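Shooting Night Exteriors on Consumer Video: Project Report

My project this term was a six-minute short called Werkton, shot entirely after dark on an old miniDV camcorder (plus a borrowed Lumenta digital body for comparison). I'd been wanting to try this ever since I got hooked on those grainy, smeary night movies from the early 2000s!

We filmed in Prustside over four nights in September. Most of the light came from street lamps, a laundromat window and one 500 watt work lamp bounced off a wall. I wrote down the gain setting for every take, and anything past 20 dB was a blizzard.
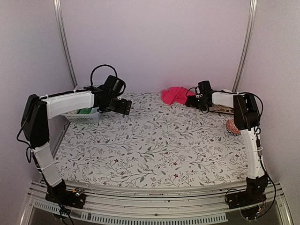

Fig. 1. Two arms above the patterned tabletop, grippers raised.

Cutting it was the fun part. I logged 115 clips and threw out all but 30 of them, mostly because the autofocus kept hunting whenever my actor walked away from a lamp. I really should have locked it on night one.
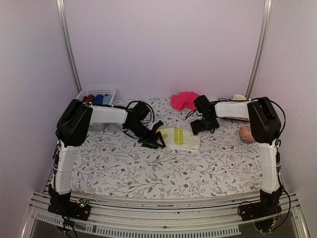

The sound was another story. I'd mounted a little Roramik mic on top of the camcorder and it picked up the tape motor in every quiet moment, so nearly all the dialogue had to be redone in my closet (under a comforter, very glamorous).

When I put the two cameras side by side, the Lumenta footage was cleaner but I liked it less. The miniDV sky goes this weird muddy orange that I couldn't get back in the grade, however long I fiddled with it. I kept the tape version for the final cut and used the other one for the title shot.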